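Pose tracking, again

December 26, 2021

I spent most of this month on the part of Flurier that turns marker detections into gripper poses. The old code solved each image on its own, and when only one face of a cube was visible the answer would sometimes flip. You'd get a wrist that turned over for a single step and then turned back. The planner hated that.

The new version keeps both candidate solutions and picks the one that agrees with the last few poses. If neither agrees, it drops the reading and marks a gap. 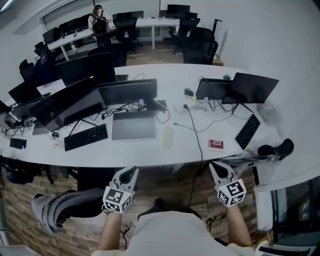

The left and right hands also get separate filters now. Ernő Kun had told me to do this in February and I didn't listen. With one shared filter, a bad reading on one side slowed down the other.

I reran 108 recordings overnight. Flips went from 30 to 4, and all four are in stretches where the cube is nearly edge-on. I may just cut those.

Still to do: the time offset between the two streams is a number typed into a config file. Wanda Krawczyk has a script that estimates it, so I'll try that before I write my own.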